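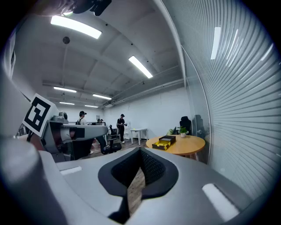

Visit to the Drekance Paper Mill, Stovcombe

Members of the Local Industries Group visited the Drekance mill in May, at the invitation of the works manager, Gladys Rengifo. The party numbered 15 and was received at the gatehouse at 10 am.

Ms Rengifo opened with a short account of the site, which employs 86 people and has made paper without a break for 161 years. The main product today is heavy paper for bookbinders, though envelope stock still takes up nearly 30 per cent of the order book.

The group was then taken through the pulping hall and along the drying line. Ear protection was provided, and questions were held over until the finishing room, where Zlata Tymoshchuk showed how sheets are checked by hand for marks and uneven edges. Several members asked about water use. The mill draws from the river under licence and returns most of what it takes after settling - the tanks may be viewed from the footbridge.

Lunch was served in the canteen. The group wishes to record its thanks to the mill. Members who have not yet paid their coach fare are asked to do so before the June meeting.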